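Cahier de manip, projet Sevon, tâche « lit »
11 décembre 2018

Reprise des essais de détection du bord de couette. Le jeu d'entraînement compte maintenant 484 séquences, toutes annotées avec la convention de juillet : un point sur le pli, un point sur le coin tombant, rien sur l'oreiller. Giang Từ a relu les étiquettes, 36 sont à refaire (coin et pli inversés). Je les ai retirées avant de lancer.

Approche par le pied du lit, caméra de tête inclinée vers le bas, les deux bras rentrés.
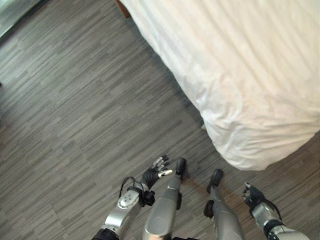
Le coin est le point le plus stable des deux. L'erreur médiane en validation vaut la moitié de celle du pli, alors que je m'attendais à l'inverse. Le réseau s'appuie sans doute sur le contraste entre drap blanc et sol sombre. À vérifier sur un sol clair, Hậu Mạc peut nous ouvrir la salle Wurkeck.

Deuxième position, côté chevet. Le pli est net, mais blanc sur beige le contraste est faible et l'estimation saute d'une trame à l'autre. Filtre temporel réglé sur 102 ms. Au-delà, le bras part en retard.

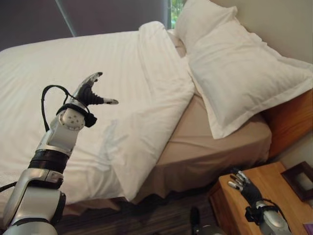
Remarque de Tamara Nechyporuk en relisant : le filtre masque le problème, il vaudrait mieux pondérer le pli par la confiance du réseau et laisser le bras attendre quand elle baisse. D'accord sur le principe. Je garde les deux variantes pour comparer.

Côté main, rien de changé dans la commande des doigts. Les vues du poignet servent seulement à recaler la pose, environ 2771 trames gardées après tri. Les trames trop floues sont écartées avec le seuil de Thiện Lò.
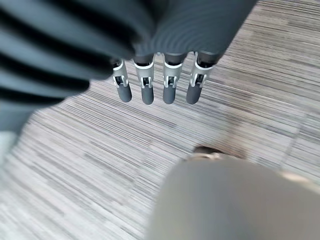 À faire
- refaire les étiquettes retirées
- relancer avec la pondération de Tamara, même graine
- demander à Mortimer Benavides le script d'export Dirkeck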